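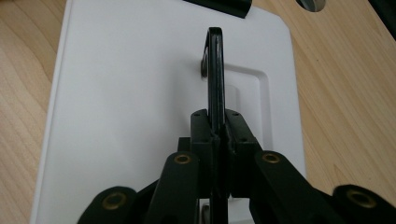
Hand-held gripper: how many demonstrations for a small hook, and how much should I vary them?

Uzma Khokhar
March 6, 2018

Hello all. I am collecting demonstrations for a picking task with thin black hooks. The hook must be taken by its flat strip and kept upright, with the tip to the left. I hold the gripper by hand and its camera records, and the recordings go to a policy that we train in the Bukhari group.

I have now almost 800 recordings, all made by me at one table. The training loss goes down nicely, but when we test on the arm it closes the fingers too early, or it takes the strip too near to the bend. I have tried to train longer and this did not help.

Should I record more of the same, or should I throw away a part and begin again with more variation? I also do not know if I must keep the attempts where the hook slipped and I took it a second time. English is not my first language, please ask if something is unclear.

Simau

Please do not throw anything away yet. First look at your speed. When I did a similar task I was closing the fingers while my hand was still travelling, and in the recordings the moment of closing was different each time. The policy cannot learn a moment which you yourself do not have. I began to stop for a short time before each grasp, and after one evening of new recordings it was much better.

For variation, change the start position of your hand before you change the table or the light. Come from the left, from the right, from higher. With thin parts this matters more than the background, in my experience.

Keep the slipped ones if you corrected in the same movement. If you put the hook down and rearranged it with your other hand, cut them out. Your other hand will not be there on the robot.

Also ask 3 or 4 other people to record. Everybody has a different wrist.

stadgate

More data. 800 is small.

Bravoteck

I agree with Simau about the pause. One more thing to check is the delay between the video and the finger width. Ours was wrong by 13 frames for a whole August and it looked exactly like "closes too early". Tap the fingers together in front of the camera and compare with the width log. If it is shifted, you can correct the old recordings and train again with the same files.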